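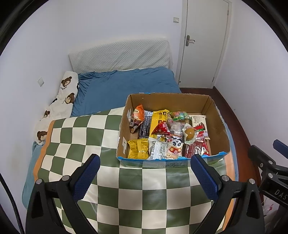

Pirum Staff Social Club

Snack survey, data card

One CSV file, 682 rows, one row per rating. Members scored packaged snacks from 1 to 5 for taste and for price. Collected in June by Soledad Gallardo and Uriel Alarcón.

Columns: snack_id, type, taste, price_score, comment

Blank comments are left blank. Rows 254 and 840 in the old numbering were duplicates and have gone – please don't use the old file.

Corrections to Elba Painemal.

Last changed 2/26/19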